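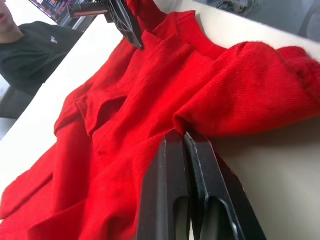

Figure 2(a). Red top, crumpled state. The neckline shows as a curved, thicker band among overlapping folds; the sleeve runs to the right.

4.2 Landmark visibility in crumpled tops

The states defined in Section 3 were assigned by eye, using the written guide from the Nurnbridge pilot. A top was scored as crumpled when no two of its main edges (hem, side seams, shoulder line) could be followed for their full length, and as folded when the outline was closed and close to rectangular. Everything between these two was scored as partly spread. The guide takes no account of how a garment came to be in its state, only of what can be read from the cloth.

Of the landmarks listed in Table 1, the neckline was the most stable. A collar band is thicker than the body fabric and tends to hold its curve when the cloth around it collapses, so a short arc of it is often enough to locate the upper end of the garment. In Figure 2(a) the band can be identified although folds lie across it. The sleeve in the same figure is rounded into a thick tube, and its direction can be judged from the surface alone. Coders were told to record a sleeve in this condition as "present, axis known" and to leave the cuff field blank unless the opening itself was in view.

Single-color garments gave more trouble than striped or printed ones. On a uniform ground the only cues are shading, surface texture and stitching, and of these shading is the least reliable – a deep crease and a true fabric edge can look much the same when both turn the cloth under itself. Early coding rounds contained many such errors. The guide was revised in August to require a second cue, normally a line of stitching or a change in thickness, before any dark line was entered as an edge. 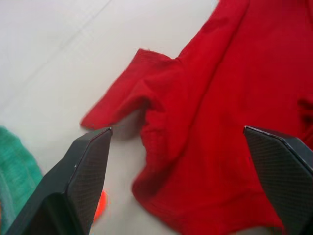
Figure 2(b). Sleeve of a red top extended to the left on a white tabletop, with a thin stitched border at the hem and a loose thread at one end.

Stitching was the preferred second cue for sleeves. The narrow border in Figure 2(b) marks the hem as a finished edge even though the fabric is wrinkled along the length of the sleeve. Loose threads were not entered as landmarks. They were noted in the free-text field because they occur at sewn or worn edges far more often than in the middle of a panel, and Xenos found them useful when settling disagreements between coders.

The soft gray shadow beneath the sleeve in Figure 2(b) illustrates a separate item in the guide, contact with the table. Cloth was scored as raised where a shadow separated it from the surface and as resting where none could be found. The item is coarse. It does not give a height, and it depends on the lighting and on a pale tabletop; on the dark bench at Brusovlow it could not be scored at all and was dropped from that part of the set. 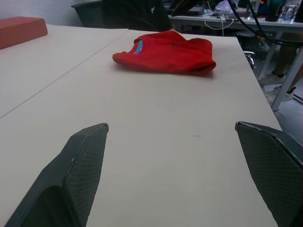 Folded bundles were coded with a shorter form. The side seams and hem are usually hidden inside the bundle, and asking coders to guess at them lowered agreement without adding information. Only three fields were kept: outline, collar position, and surface wrinkling. Collar position was the easiest of these where the trim differed in color from the body, as with a light blue band on a red T-shirt, and in such cases a short visible length of trim was accepted as sufficient. Outline was scored as tight or loose. A bundle with a wrinkled surface could still be scored as folded, provided its outline was closed, and no attempt was made to grade neatness beyond this.

The full set contains 2,000 coded states. Each was scored by 2 coders working separately, and disputed fields were passed to Stamatia Xenos for a final decision. Agreement was highest for the neckline and lowest for the side seams in crumpled tops, in line with the earlier results on the Barbu set. Sleeve axis fell between the two. Most disputes over sleeves concerned bunched cloth near the shoulder – where the sleeve ends and the body begins is a matter of definition when the armhole seam is out of view – and a tighter rule for this region is proposed in Section 5.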